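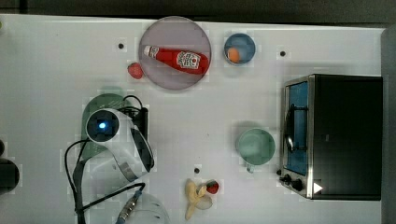
Nekari is a word list of household and kitchen terms in British English, with the regional names people use for the same thing. It grew out of a spelling checker called Vorden, which kept flagging ordinary words from shopping lists and recipe cards. An entry covers one everyday item, such as a ketchup bottle, a bowl or a toaster oven, and gives the main name first and the other names after it. Ketchup is a good case for how the list works: "tomato sauce", "red sauce" and "tommy k" all point back to it, each with a region where we have one.

Contents

The current release has 842 entries and 247 regional variants. Everything is in one file, nekari.tsv, saved as UTF-8 with tabs between the columns.

Columns

term — the main name, lower case, singular
variant — another name, blank if there is none
region — county or city, blank if not known
source — letter, interview or printed recipe
note — free text, often empty

A term with several variants has one row for each. Older copies put them all in one cell, and the Zuccaro import script still expects that. Use the --split option if you are stuck with it.

Where the words came from

Most came from letters sent in by readers of a cookery newsletter. Another 80 variants were taken from interviews, typed up by Nassoro Okoth and checked against the recordings. Names and addresses were removed before anything was added.

Known problems

Scotland and the north-east are well covered. Wales is thin, and Northern Ireland has only 20 rows. Words for bread rolls are still a mess — "cob" and "batch" overlap and we have not settled the regions. Plurals are missing. Brand names used as common nouns are left out for now, including a few that people asked for.

Changes

October 7, 2025: split the variants column, fixed the spelling of "colander", removed duplicate rows left over from the Flernitz merge.
May release: first version with regions.

Corrections are welcome as a plain list of rows. Please fill in the source column.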